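Kalo Family Kit Library: progress report to the Brouwer fund, spring and summer

We are halfway through the grant and very pleased to tell you how it's going! The library opened in March with 52 sets of baby and toddler equipment to lend, mostly carriers, travel cots, breast pumps and high chairs, and by the end of July we had made 900 loans. Carriers go out fastest (we could lend twice as many, especially the stretchy ones for newborns), and parents often swap one style for another before deciding whether to buy.

The Otano branch opened later than planned, as the lease took longer than we'd hoped. It is now open every morning until noon, and the waiting list for pumps there has already come down. We spent £3,000 of the equipment budget on stock for that branch, including two hospital-grade pumps with spare collection kits in all the common sizes.

Our fitting sessions have been a real joy. Parents bring the baby along, try on three or four carriers with help, and take one home the same morning. Several came back to ask for a session for grandparents, so we ran one in June and it filled up straight away.

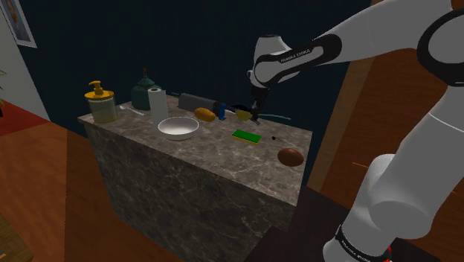 Cleaning between loans is still our slowest job. Fabric parts need a full day to wash and air, and the high chair straps are fiddly. We have changed to the Plilloson straps, which unclip in one go, and returned chairs are now back on the shelf by the next morning.

Still to do before the winter report: replace the worn travel cot mattresses, print the carrier guide in larger type, and extend Otano into the afternoons. We would also like to move some of the unspent travel money into spare pump parts, and would be glad of your agreement to that by September.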